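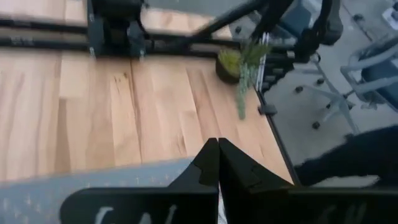
1/19/18
By the kitchen team at Wandari

Winter menu, new opening hours and the bread question

We wish a good new year to all our guests in Zultthorpe. The restaurant was closed after the holidays and we used this time to rest, to clean the kitchen from the ceiling down, and to cook many dishes which we then did not put on the menu. What stayed is written below. Please read until the end if you have a reservation for a big group, because there is a change in how we take the deposit.

The winter menu started this week. It is shorter than the fall menu. In the fall we had too many main dishes, and on a full evening the kitchen could not give each of them the attention it needs. Some guests waited too long for the duck, and we are sorry for it. Now there are fewer main dishes, and the duck is gone until it gets colder again next year. We know that it has friends.

In its place we have a beef cheek, cooked slowly overnight with onions, black pepper and a little dark beer. It comes with mashed celery root and pickled cucumber. The cucumber is important, please do not leave it on the side. The meat is very rich and the sour taste makes it possible to finish the plate. If you prefer potatoes to celery root, tell your server and we will change it without extra cost.

For the guests who do not eat meat we have now a barley dish with roasted mushrooms, parsley and a soft egg. It can be made without the egg. Many of you wrote to us in the fall that the vegetable choice was always pasta, and you were right. We tried the barley first as a side dish, then bigger, and then with a sauce of dried mushrooms which takes most of one day to prepare. The first version was too salty. The one we serve now was tasted by the whole staff at the family meal, and the pot came back to the kitchen empty.

The soup changes during the week, as before. Until the end of the month it will be one of these: yellow pea with smoked pork, fish with cream and dill, or beet with horseradish. We write on the board at the door which one it is. You can also call after lunch and ask. The pea soup can be made without the pork only if we know it in the morning, so please call early for this.

Fish comes from Koskela, the same supplier as last year. When the weather is bad the delivery is small, and then we have fish only for the first guests of the evening. We do not buy frozen fish to fill the menu on these days. If you come especially for the fish, mention it in your reservation and we will put a portion aside for you.

Now about the bread. Last year we began to charge for the bread basket, and we received more letters about this than about any other thing since we opened. We have read all of them. Our reason was that a lot of bread came back from the tables not touched and had to be thrown away, and this was hard for the person who starts the dough when it is still dark outside. But we also understand that a guest who sits down hungry wants to have something on the table, and does not want to think about paying for it.

So from now on we do it like this. The first plate of bread is free again, with two slices for each guest and salted butter. If you want more, ask and we bring more, and this is also free. We only do not put a big basket on the table by ourselves anymore. The loaf is still our rye with caraway, and on weekends there is in addition a white loaf with potato in the dough, which the children like better. Whole loaves of the rye can be ordered to take home. Please order one day before and pick it up in the afternoon.

Desserts. The apple cake stays, of course. New is a rice pudding, served cold with warm cherries on top. We make it with vanilla and a piece of lemon peel, and it has no flour in it. There is also a small plate of cheese with fig jam, for those who say that they do not want dessert and then eat from the plate of the other person.

Opening hours

We have changed the hours in the afternoon. Before, the kitchen closed between lunch and dinner, and guests who arrived in the middle could get only coffee and cake. Starting now you can also order soup, bread and the cold plate during this time. The cold plate has cured fish, egg, pickled vegetables and the rye bread. The full kitchen opens again for dinner as always.

The last order in the evening will be a half hour earlier than before. We tried the later time during all of last year, and most evenings the kitchen waited for guests who did not come. If you come from a concert or from the late train and you know that you will be late, call us. We cannot promise it, but if there is still somebody at the stove you will get something warm to eat.

Big groups and deposit

For groups we now ask for a deposit of $500 if you reserve the back room for the whole evening. The amount is taken off your bill at the end, so it is not an additional cost. If you cancel one week before or earlier, you receive all of it back. If you cancel later, we keep one half and the other half stays as a credit which you can use for dinner until the end of May. We had several large groups in December which did not come and did not call, and the food for them was already bought and partly cooked.

With a group in the back room we ask you to choose the menu before. There is a set menu with meat, one with fish and one without both, and it is no problem to mix them in the same group if we have the list. Please write also the allergies on this list, even if the person has told us at another visit. The kitchen changes, and a paper on the wall is safer than our memory.

The room can be used for birthdays, for work dinners and for the small meals after a funeral, which we have done more often in the last time and which we do gladly and quietly. You can bring your own cake. We do not charge for cutting it.

Cooking evenings

The cooking evenings start again. The first one is about dumplings: one dough with three fillings, which are meat, cabbage and sweet cheese. You will make them yourself from the beginning, and then we eat together what was made. Aprons are here. Please wear shoes which are closed in the front and tie long hair back. Wine and juice are included, and you take home the recipes on paper.

The second evening is about pickling without vinegar, only with salt and time. You need to bring your own jar with a lid that closes well, and the jar goes home with you. It has to stand in a cool place and you should open it a little each day during the first week. We had to learn this part in our own kitchen, and the wall behind the shelf had to be painted after.

Places are few, because the table in the kitchen is the same one on which we prepare lunch. If the evening is full we write your name on a list, and you are the first to hear when we set another date.

Something small about coffee

We have changed the coffee. It is now from Rundik, roasted a little lighter than the old one. Some guests find it too sour with the first cup. Try it with the apple cake before you decide. For those who cannot get used to it we keep a darker roast behind the counter, you only have to say it. The decaf is new too, and it is much better than the one we had, about which we will not write more.

Tea is served in a pot again, and you can ask for more hot water.

Gift cards

Gift cards bought before the holidays are valid, also the ones with a printing mistake where the name of the street is wrong. You do not need to exchange them. Cards have a number in the corner, and the card with number 1448 was found under a bench near the coats. If it is yours, tell us where you bought it and what amount is on it, and we will give it back to you.

We also have at the counter one gray scarf, a child's mitten with a red thumb and reading glasses in a soft case. They will stay here until spring.

Reservations for Valentine's evening are open now. There will be an early and a late seating, with the winter menu and one extra dish that is not decided yet. For this evening please call and do not write, as the messages are not always read in time when the kitchen is busy.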